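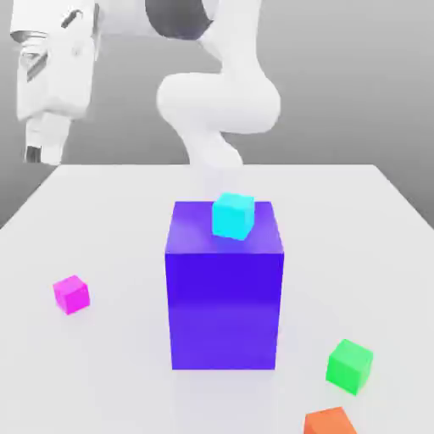 AUTOMATION

Simulation step added before sorting cell changes

As of Wednesday, May 20, 2020, every pick routine for the Netden packing line is run in simulation before it is loaded on the floor. The test set is small cubes in several colors on a white table, one of them placed on top of a tall blue-violet block. The raised cube checks approach height – the loose ones check reach across the table.

Line staff no longer stop the belt for trial runs. Two operators per shift now review simulated runs at the Sendow terminal and sign off on each routine. Review time is capped at 45 minutes. Hand sorting of mixed cartons continues at station 438 until July, and job grades stay as they are.

Training on the terminal is open to all packers, including nights. Gillespie Kinnear keeps the sign-up sheet in the line office. Rejected routines go back to Dollura with the operator's notes attached.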